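Kirkus bench picker - set-up guide
Section 4: Fitting the bin and divider

Last revised June 8, 2020

Read section 3 first. The arm must be bolted down and its base level before you start on the bin. Leave the supply switched off at the wall until step 9.

You will need:
The bin
The divider panel, cut to the template in section 2
Foil or duct tape, 50 mm wide
Two spring clamps
Masking tape and a pencil
The Clarkex controller, with the file from section 3 loaded

Placing the bin

1. Clear the bench within reach of the arm. With the Valtonen arm at full stretch this is further than you might expect, so move it by hand and check.

2. Set the bin down with its long side parallel to the front of the bench. The arm should come in over the right wall.

3. Slide the bin until the gap between the arm base and the bin wall is 60 mm. Pencil round the corners so you can find the position again.

Note: if you are using the Losamlow base plate, the gap is already allowed for. Push the bin up to the stop and go to step 4.

Fitting the divider

4. Stand the divider in the bin so that it slopes back from the front compartment. Objects that land against it should slide down to where the gripper can get at them.

5. Tape along the bottom edge of the divider. Press it down with a cloth over your thumb. Small creases do no harm, but a lifted edge will catch the fingertips.

6. Clamp the bin rim, one clamp on the left wall and one near the rear right corner. Turn the handles so that they stand clear of the path you checked in step 1.

Caution: do not put a clamp halfway along the right wall. The elbow passes low over it on every pick.

Hoses and cables

7. Run the air hose round the outside of the joint cover and back along the arm. Leave enough slack for the joint to turn both ways, then tie the cables in underneath. 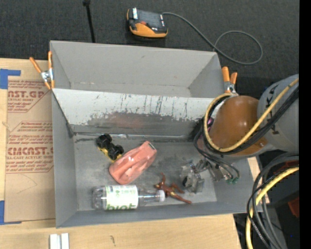
Objects for the first trial should differ in shape and in how they take the light. Start with four and add more once the picks are steady. A clear bottle is a hard one for the depth camera, so lay it on its side with the label showing, as we have, and keep something with a strong colour in the bin as well, such as the yellow toy vehicle. Tape down any sheet material you leave on the bench beside the bin.

8. Put the objects in the front compartment only. The rear one stays empty for now.

9. Switch on, set the speed to 7 on the controller and run the trial file. Keep a hand on the stop button.

10. If the fingertips touch the floor of the bin, stop and raise the pick height by 2 mm. Repeat until they clear it.

Check the tape again after 2,000 picks - sooner if you hear scraping.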